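Shop Robots > Home Builds > Set-Up Guides

Section 4. Wrist camera and first moves in the simulator

Before you start this section you should have the arm bolted to its base plate, the power supply wired and tested (Section 2), and the control software installed on the computer you will leave at the bench (Section 3). The arm does not need to be powered for steps 1 through 11. Leave the main switch off until you are told to turn it on.

The Stelalwood arm can be run in a simulated kitchen or on the bench with the same set of commands. We strongly suggest you do the simulated kitchen first. Mistakes there cost a few seconds. A mistake on the bench can strip a gear, and the wrist gears are the slowest part to get from Gorkdale.

4.1 Load the kitchen

1. Open the control program and choose Simulator from the first menu. The title bar changes from BENCH to SIM.

2. Choose the kitchen file that came with your arm files. If you built the arm from the older Stallthorpe plans, choose the file with "short wrist" in its name. The two wrists are 16 mm different in length and the program can't tell which one you have.

3. Wait for the room to load. On a slow computer the walls and cabinets come in first and the small items later. Do not send any commands until the status line reads Ready.

4. Press Home. The simulated arm folds to its rest position.

Note: If the status line stays on Loading for more than 2 minutes, close the program, delete the cache folder, and start again at step 1.

4.2 Check the wrist view

The wrist camera sits behind the gripper and looks out past it. In the simulator it is mounted the same way as on the real arm, so whatever you learn about reading this view carries over to the bench.

5. Open the Wrist View window and drag it to a second monitor if you have one.

6. Raise the arm with the Lift slider until the gripper is above counter height, then turn the base until the camera is looking at the wall.

7. Tip the wrist to one side with the Roll slider. The room will lean in the view while the gripper stays put at the bottom. Use the brick courses to judge how far you have rolled. They should run level when Roll is at zero. In the view here the wrist is well off level, and the courses slope down to the right. The gripper is empty, with one finger standing up in front of the bricks. 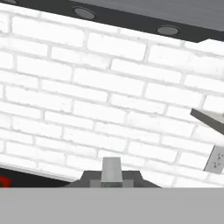 Marama Donnelly writes that she skipped the roll check on her first build and spent an evening blaming the motors. Her camera bracket was screwed on one hole over, so every reach came in crooked, and the program had no way of knowing. She now does the check again each time the bracket comes off, even when it has only been off for cleaning.

8. Set Roll back to zero. If the courses are still sloped, go to Camera > Mount and change the Mount Angle one step at a time until they run level. Save before closing the box. The program does not save it for you.

9. Compare the position of the gripper in the Wrist View with the outline drawn in the Camera > Mount box. The finger should fall inside the outline. If it falls to one side, change Mount Offset and save again.

Caution: Do not copy the Mount Angle from the simulator to the bench settings. The simulated bracket is perfect and yours is not. You will set the bench value separately in Section 5.

4.3 Slow moves near a wall

A wall of one color is hard for the arm to judge distance from. The view changes very little as the gripper moves in, and new builders tend to drive straight into it. Practice this in the simulator until you can do it without a contact warning.

10. Set the speed limit to 64. This is on a scale that runs much higher, and it will feel slow. Leave it there for the whole of this section.

11. Move the gripper toward the wall in small taps of the Forward key. Do not hold the key down. After each tap, read the Distance number at the lower left of the main window.

12. Stop when Distance reads 285. Press Mark. The program stores this as your wall limit and will refuse any forward move that goes past it.

13. Back the arm off, then run it forward again with the key held down. The arm should stop by itself at the limit. If it does not, the limit was not stored. Repeat step 12 and watch for the word Marked in the status line.

Note: Distance is measured from the tip of the finger. If you change to a longer finger you must mark the wall again. Old marks stay in the file and look correct.

Overhead cabinets and shelves need limits of their own. The wall limit only covers forward travel. Use Mark Up for anything above the arm and Mark Side for anything to the left or right, and approach each one with the same small taps.

4.4 Ending the session

14. Press Home and wait for the arm to fold.

15. Choose File > Save Limits. Give the file a name you will recognize. On a shared computer, put your initials first. At the Bolger shop we had three files called "kitchen limits" on one machine by the end of August, and two of them belonged to an arm that had been taken apart.

16. Close the Wrist View window first, then the main program. Closing them the other way around leaves the camera process running, and the next person will get a Camera Busy message.

Troubleshooting for this section

Wrist View is black: The camera is off in the menu, or another window is using it. Close all windows and reopen Wrist View only.

Contact warning with nothing near the gripper: The wrong wrist file is loaded. See step 2.

Arm stops short of the limit: An old side or overhead mark is in the way. Choose Limits > Show All and remove the ones you did not set.

Home does nothing: The arm is already at rest, or the speed limit is set to zero. Check the speed first.

Corrections to this section go to Ciarán Mac Carthaigh, who keeps the master copy. Please give the step number.

Continue to Section 5, Bench power and the stop button.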